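Parts Bin Gallery: Is the Cheap Stuff Any Good?
Posted 16th February

I've been buying small components in mixed lots since December, mostly against my own judgment. Sellers love the word "tested." I have stopped believing it.

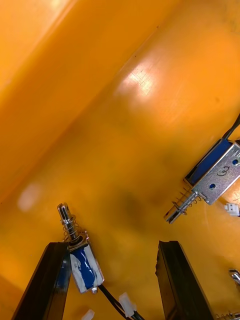
The lot came from Prurkley, listed as item 885, and it cost me 25 dollars plus 10 for shipping. For that money I was promised "assorted actuators, premium grade." Premium compared to what, the listing didn't say. I keep anything I haven't checked in plastic bins and it stays there until I'm satisfied, and some of it has been waiting a long time.

Solenoid, push-pull, small. Blue insulation on the coil with strips of white tape over part of it. Tape on a coil doesn't have to mean anything bad, but I'd like to know who put it there and when. Prurkley's reply to my email was a link to their returns page.

The plunger is shiny, with a slot cut in the tip and a little silver spring around it. I'll give them that much, it looks the part. Looks are cheap. I want to see what it pulls at the far end of its stroke, where sellers' numbers tend to go soft.

The bin is orange-yellow plastic, glossy, and scratched and scuffed like every bin I've ever owned. Atley sells these as "scratch resistant." There are dark specks in it too, and I'm not going to pretend I wipe it out between lots.

Still to come: a bench test on a 2 amp supply, if I can find one whose display I trust. The Tufa I've been using reads high, and the Custinell that was supposed to replace it has a fan that sounds like a coffee grinder.

Would I buy from Prurkley again? Not at that price. Somebody will write in to say they've had nothing but good luck with them – fine, send me your measurements and tell me what meter you used. Star ratings don't count.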